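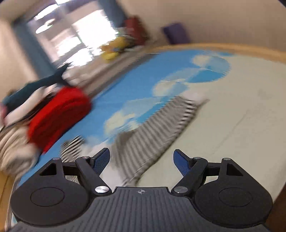
Cloud-print sheet on the bed.

Rizzi Sewing Room: questions we get a lot

Is everything really handmade?
Depends who you ask, and the word gets stretched a fair bit. At Rizzi, Jussara Rezende cuts and sews every piece herself on a domestic machine and an old overlocker. The fabric comes off a roll from a wholesaler. We don't weave it, and we'd be wary of any small label that hints it does.

Is your cotton organic?
Some of it. If we've seen the certificate, the listing says so. If the listing says nothing, assume it's ordinary cotton. "Natural", "conscious" and "eco-friendly" don't mean much on a swing tag, so we leave them off.

Why does a pillowcase cost $39?
Labour, mostly. You can get one for a quarter of that at a chain store and it may well last as long. Ours have French seams and a deep flap. If you don't care about seams, save your money.
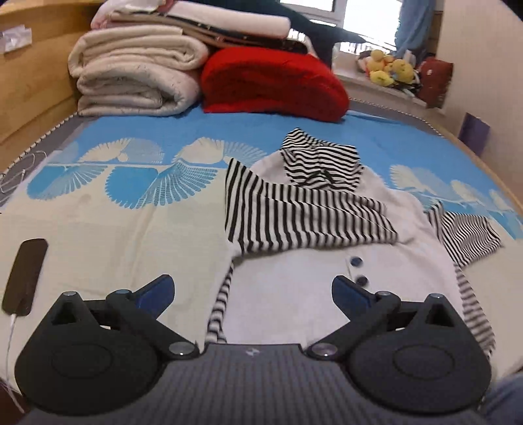

Do you take custom orders?
Yes, up to 4 at a time, and the list is usually full by December. Send measurements in centimetres. Please don't send a screenshot of another maker's design and ask for it cheaper.

How long will mine take?
Nine working days for stock colours. Custom work takes longer, and we won't promise a date we can't keep.

Will it shrink?
Probably a little. Anyone who tells you cotton won't shrink hasn't washed much of it. We prewash the Kolleleo range but not the Ristero, so wash that one cold and skip the dryer.

Can I buy at the Stevholm market?
We're there now and then. We gave up on a regular stall after the fees went up and half the row was reselling imports as local craft.

What if I don't like it?
Post it back unused and we'll refund the item. Return postage is yours unless the fault is ours. Custom pieces can't come back, but a seam that lets go will be repaired free.

Page last updated March 29, 2022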